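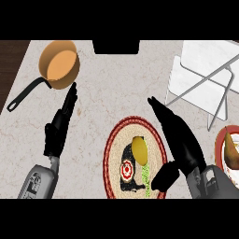 Household Tips: Keeping Talk About Weight Out of the Kitchen

Anside Family Service, Flitcombe office

Children hear a great deal about bodies before they are old enough to question it. Much of it reaches them on a phone, and some of it reaches them while supper is being made. The following suggestions are intended for parents, grandparents and others who cook for young people at home.

Words at the stove

Describe food by taste, texture or temperature. "Crunchy," "sour" and "too salty" are useful words for a child learning to cook. "Bad," "naughty" and "guilty" should be left out.

Do not praise a child for leaving food on the plate, and do not comment on a second helping.

Adults who are following a diet are asked to manage it without announcements. A different portion needs no explanation at the table.

If a visitor remarks on a child's size, a short reply is enough: "We don't talk about that here." Return to the previous subject.

Arranging the room

Keep bathroom scales out of the kitchen. Kitchen scales should be used for recipes only and put away when the baking is done.

Calorie charts and "before and after" pictures should come off the refrigerator door. A shopping list or the week's menu may go there.

Phones can be left in a drawer or on a hall shelf during meals. The rule should apply to adults as well.

When a phrase comes home from school

Slang that compliments thinness is often repeated without much thought. Ask what the phrase means and where it was heard, and listen to the whole answer before giving an opinion. Chopping vegetables or drying dishes together is a good time for such a conversation, as neither person has to look at the other.

A child who begins skipping meals, hiding food or avoiding the table should be seen by a doctor. Please do not wait for weight loss before making the appointment.

Printed copies of this page are available at the Flitcombe office. Requests for larger quantities may be addressed to Glenys Ackroyd, Family Publications. The next revision is planned for April.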